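Jeu Caluria / tâche poubelle -- à lire avant d'entraîner

346 épisodes, prises à la main avec la pince Warnitell. Problème : sur 40 d'entre eux l'ouverture des doigts est fausse. Le codeur décroche en fin de course, la valeur reste figée à « fermé » alors que la pince lâche. Vu par Setareh Khosravi en décembre, pas corrigé depuis. 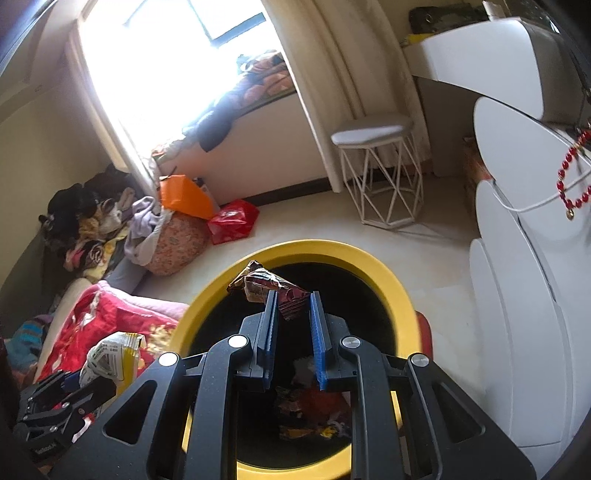 Codeur figé = pas d'étiquette de lâcher fiable. Le script cherche l'ouverture, trouve rien, et colle le lâcher à la dernière image. Sur une prise comme celle-ci, emballage froissé encore pincé au dessus du bord jaune, se fier à l'image et pas au chanp ouverture.

Épisodes touchés : liste dans exclus.txt. Ne pas les mettres dans le lot Zanar. Questions -> Mercy Owino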